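Rivell Bimanual Policy: Frequently Asked Questions

Maintained by Vesna Zupan and Ji-hoon Ko. Questions that come up more than once by email get added to this page.

General

What is Rivell?
Rivell is a training recipe for two-arm manipulation policies. It takes teleoperated demonstrations of a household task and trains one network that outputs joint targets for both arms at once. The recipe covers how episodes are segmented, how they are weighted during training, and how the action chunks from the two arms are kept in step at run time. The network itself is a standard transformer policy and is not the contribution.

How does it differ from Choo?
Choo, our earlier method, trained a separate head for each arm and joined them through a shared image encoder. It did well when one arm worked and the other waited. It did poorly when both grippers had to be near the same object, and most of its failures were collisions or stalls within a hand's width of the target. Rivell drops the separate heads and predicts a joint chunk.

Is there a paper?
A preprint is in preparation. Līga Laur is the contact for drafts. Please do not cite this page for numbers; cite the preprint when it is out.

Data

How many demonstrations were used?
The basket task uses 829 recorded episodes, of which 723 passed review and went into training. The rest were rejected for dropped frames, operator resets in mid-episode, or a missing gripper signal on one side. Rejected episodes are kept in the release under a separate index.

What counts as a successful episode?
The item named in the instruction ends up in its target location, the gripper is open, and both arms have moved clear. Touching other items is allowed. Knocking an item out of the basket is a failure even if the instructed item was placed correctly.

Were the operators trained?
Each operator did a practice session before recording. Kyu-ri Maeng wrote the practice script, which is included with the data. Operator ID is stored per episode, so you can hold out an operator if you want to test for style effects. We did this once and saw a small drop, mostly in grasp approach angle.

Why not use simulated data?
We tried pretraining on simulated placement before fine-tuning on the real episodes. It shortened training but did not change final success by more than the spread between seeds. Contact with the basket walls was the weak point - the simulated mesh was too stiff and the policy learned to avoid it.

Training and evaluation

How long is an action chunk?
The default is 50 steps. Shorter chunks gave jerky handoffs between predictions. Much longer ones made the policy slow to react when an item rolled.

How was the method evaluated?
Each checkpoint was run for 200 trials, split evenly between seen and unseen starting layouts. Trials were scored by a person who did not know which checkpoint was running. Valentina Painemal handled the blinding and the layout list. Ties and unclear cases were scored as failures.

Which cases still fail?
Round items placed close to other items are the hardest. The gripper closes correctly but the other arm sometimes arrives early and takes up the space needed for the release. Items inside clear bags also fail more often than loose items, and the policy sometimes aims at the bag when the instruction names something else.

Does clutter outside the basket matter?
Less than expected for hanging clothes and cloth at the side of the workspace. More than expected for items directly under the grippers. We now vary both between episodes.

What does the basket task look like at close range?
Both arms work over a single container, with little clearance between the grippers. In the view below, the left gripper has the watermelon-striped ball in front of the yellow basket while the right one is over the basket's right-front part. The bag with two lemons is on the table below them.

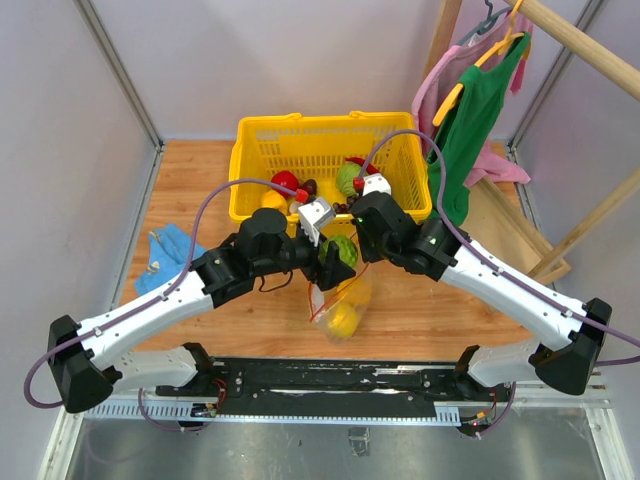

Using the release

What hardware do I need?
Two arms with position control and one gripper each. The configuration files assume a shared mounting rail. If your arms are mounted separately, measure the base-to-base transform and set it in the rig file before doing anything else.

Can I use the Menside loader?
Yes, from version 2 on. Version 1 reads the two gripper channels in the wrong order and gives no warning. If your left gripper closes when the right one should, check this first.

Is Zokach supported?
Zokach logs can be converted with the script in the tools folder. Timestamps are resampled, so expect small differences from the original joint traces.

How do I report a problem?
Send the episode index, the checkpoint name and the run log to Ji-hoon Ko. Reports without a run log go to the back of the queue.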